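Grade the Method, Then the Fold

By the Urnska Technical College robotics elective staff
Apr 24, 2018

The spring project in our robotics elective is garment folding. Teams collect demonstrations by hand with a gripper tool, train a policy, and submit the policy with a written report. Under the current rules, 70 percent of the grade comes from the final run on a fixed table with a fixed T-shirt. I think this is the wrong weighting, and I think the department should change it before the next intake.

The fixed table was adopted for good reasons. It makes runs comparable between teams. It removes disputes over lighting and bench height. When the Pomeven meet introduced its folding event, it used the same setup, and our students who entered in March were at no disadvantage. A grading scheme that matches an outside event saves work for everyone who has to write it down.

The cost shows up in the data. A team that knows the table and the shirt in advance will record that table and that shirt. The largest submission this term had 3000 demonstrations, nearly all of one cotton shirt starting from nearly the same position. It scored well on the run. The report had very little to say, since very little had been varied.

Compare the work of a team that recorded in a bedroom, with a hooded jacket spread out on a patterned sheet.

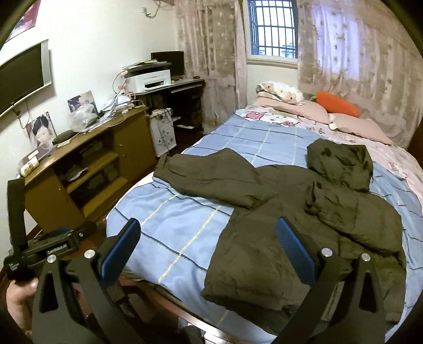
Why record on a bed when the test is on a table?
A bed gives under load and the sheet moves with the garment, so the operator has to plan each grasp with more care. Demonstrations made under those conditions contain corrections that table data usually lacks.

The jacket is a harder object than the shirt in several ways. The hood is a separate volume that can be left open, tucked, or folded flat, and each choice changes what the body of the garment does next. The sleeves hold their shape when bent. The cuffs are gathered and do not lie flush. A student who has to choose an order of operations for such an object has to write that order down, defend it, and keep to it across sessions. Our report template has a section for exactly this, titled "Task definition," and in most submissions it runs to one sentence.

Teams that take on difficult garments are penalized at present. Their data sets are smaller, because each demonstration takes longer and more of them are discarded. The Prekora log format, which we require, has a field for discarded attempts, but the rubric gives no credit for filling it in. Several teams leave it blank. One that kept it faithfully logged 88 attempts and retained 17, with a stated cause for each rejection. I learned more from that table than from any video of a finished fold.

It is also worth saying what a thick garment does to the operator. With a T-shirt, the jaws close on two layers and the cloth hangs down out of the way. With a padded shell the material bunches as it is lifted and can cover the upper ends of the gripper. 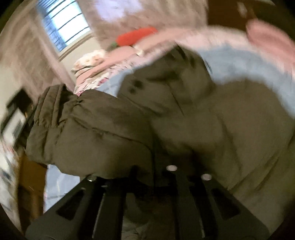 What should a team do with demonstrations in which the cloth blocks the view?
Keep them, mark them in the log, and train once with them and once without. The difference between the two results belongs in the report.

The usual objection is that a method grade is subjective. It is less so than people assume. Whether the task was defined before recording began can be checked against the log. So can the number of starting positions, the rejection rate, and whether the evaluation garments were kept out of training. A grader needs a checklist and an hour per team. The final run also needs an hour per team, most of it spent resetting the table.

A second objection is that students like a contest. They do, and I would keep the run. I would reduce it to 30 percent and draw the garment from a closed bin on the day, with 2 attempts allowed. A team with narrow data would then find out how narrow it was, at a price it could afford.

The Arumugam bench in the east lab can hold the bin and the table together, so no new space is required. The rubric change is one page. The draft is with the department office, and written comments can be left there until the end of term.

This site uses cookies to remember your settings and measure visits. By continuing to browse you accept their use. Accept | Manage preferences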